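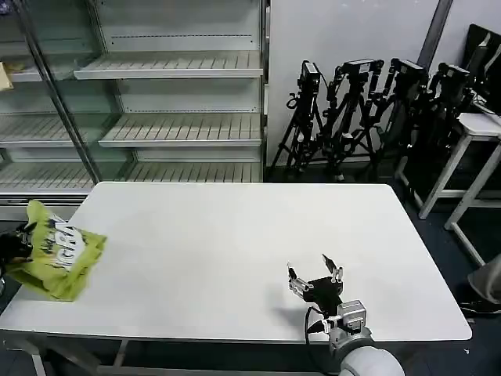
The Flat Fold: Getting a Printed T-Shirt Square

Search this site Enter keyword Go Advanced search

By Kinga Vörös
December 15, 2020

Print this article
E-mail this article

A knit shirt has very little structure. It is a tube with two smaller tubes attached, and the fabric stretches more across the body than along it. Any force applied to one edge travels a few inches and fades out in wrinkles. Most of what goes wrong in folding comes from that, and most of the remedies are decided before the first fold is made.

Stotgate, a small apparel finishing shop, folds event shirts by hand for customers who order them printed and ready for the shelf. In July the shop folded 3412 of them. Consuelo Palacios runs the folding side and keeps a record of rejects, sorted by fault. Twisted body is the largest group, followed by uneven sleeves, then marks on the print. Collars come last, with a handful of entries.

The surface

A folding surface should be flat, smooth and matte. Gloss throws reflections that hide shallow wrinkles in a bright fabric, and a textured top grips the lower layer while the hand moves the upper one. The two layers then end up out of line by half an inch or so. White is a good color for the top when the shirts are strong in color, as the outline of the hem stays easy to read. For white shirts the shop lays down a gray sheet.

Rounded corners on the table are worth having. A square corner catches a sleeve when a shirt is pulled toward the folder, and a caught sleeve is enough to turn the whole body a few degrees. The edge of the top should be checked with a fingertip every so often for nicks.

Clear space matters more than total size. The shirt needs its own full width, sleeves out, plus a hand's width on each side. Finished stacks go on a separate shelf. At Stotgate the stacks used to sit at the far end of the folding table, and the reject record shows the effect clearly enough: folders worked closer and closer to their own bodies as the stack grew, and the sleeve faults went up through the afternoon.

Opening the bundle

A shirt seldom arrives flat. It comes out of a bag or a bin as a bundle, with one sleeve inside the body and the hem turned under. The usual mistake is to lift the bundle and shake it. Shaking opens the center and leaves the edges as they were.

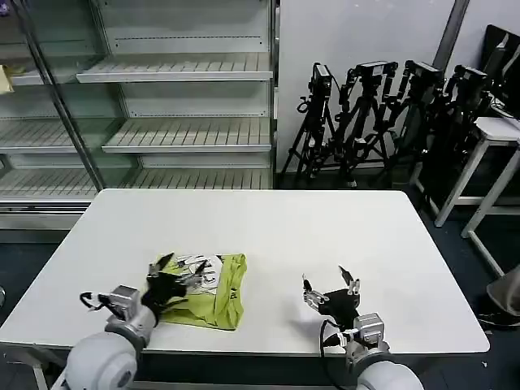
Palacios teaches it the other way around. One hand holds the fabric against the table with the fingers spread, pressing down and not dragging. The other hand stays clear until a real edge can be identified, meaning a hem, a sleeve opening or a shoulder seam. A fold in the cloth looks a lot like an edge from above, and pulling on it tightens the bundle. If no edge can be found in a few seconds, the bundle is turned over and tried again.

Seams are the most reliable guide. A side seam or a band of stitching is usually a shade darker than the body in light colors, and it feels thicker between finger and thumb. Shirts knitted in one tube have no side seams, so the folder has to work from the sleeve seams instead. These take longer. Palacios allows extra time for them in her quotes.

What the print does

Ink changes how the fabric behaves. A large printed panel is stiffer than the knit around it, and the cloth prefers to bend along the boundary. On a bunched shirt this gives a patch that stays fairly flat with loose wrinkles on all sides. Useful, if the panel is centered: it can be treated as a small board and used to square the rest. If the panel sits off center — as on some back prints — it will pull the fold line toward itself.

Lettering also works as a gauge. A line of large type that runs straight across the chest should be parallel to the hem once the shirt is laid out. If the letters climb to one side, the body is twisted, and smoothing it by hand will only move the twist lower down. The shirt should be picked up by the shoulders and laid again.

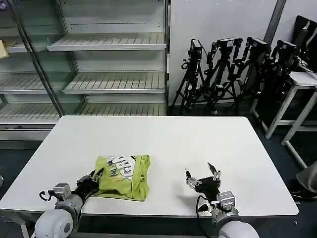
Lime-green fabric with large white and dark lettering, on a white tabletop.

Weight matters too. On a shirt of 200 grams per square meter, a crease pressed in by hand holds well enough for stacking. On lighter cloth it springs open, and the folder needs an extra turn at the bottom to keep the packet closed. Mỹ Bạch, who sets up the shop's print jobs, would like customers to choose the heavier cloth. They generally choose the cheaper one.

The sequence

The fold used at Stotgate is ordinary.

1. Lay the shirt face down with the collar away from you.
2. Smooth from the center of the back toward each side.
3. Bring one side in to the center line and turn the sleeve back along the new edge.
4. Repeat on the other side. Check that both edges are straight.
5. Bring the hem up to just below the collar, then fold once more.
6. Turn the packet over and square the corners with flat hands.

Pick up a single layer with a small pinch, close to the edge. A deep pinch collects the lower layer along with it and raises a peak, and the wrinkles around that peak stay in the cloth after it is released. A good working rule is to take no more fabric than the fingertips cover.

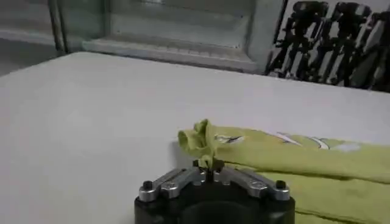
Should a T-shirt be folded with the print inside or outside?

Outside, if the shirts will be stacked on a shelf and someone has to tell one design from another. For long storage, turn the print inward and place a sheet of plain tissue between the printed faces.

Storage after folding

Packets should go on shelves with openings that let air through, in stacks low enough that the bottom shirt can be removed without lifting the rest. Slotted shelves are suitable, though the slots can leave faint lines on the lowest packet in a tall stack. A sheet of card under each stack prevents it. Glass doors keep dust off and let the labels be read from outside, but direct sun through glass will fade a bright green along the fold lines before anywhere else.

Stotgate's current order is 400 shirts in two colors. The boxes leave with the collars alternating end to end, which keeps the stack level.

Print this article
E-mail this article

Related articles
Plondholm: A Shelf System Measured
Tissue, Card or Nothing: Lining a Shirt Box
Judite Aguiar on Ironing Tables
Sleeve Seams and How to Read Them
The Witside Laundry Room, Rearranged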